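Oficina Pitley > Boletim > Projetos dos sócios
Início Agenda Boletim Contactos

Garra de dois dedos: ponto da situação

Boonmee Sombatkul continua a montar o braço Flamonico na bancada 7. Os dedos da garra foram redesenhados em outubro e levam agora pastilhas cinzentas na face interior. A garra está a ser testada em simulação com uma colher de pau – as peças impressas só seguem para a bancada depois disso. Faltam 11 parafusos e um servo, já encomendados à Grastlow.
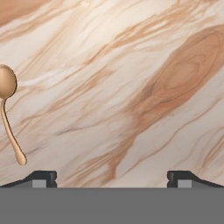

Simulação: garra aberta, com a colher fora dos dedos, à esquerda.

Quem quiser ajudar na cablagem pode aparecer a partir das 19 horas.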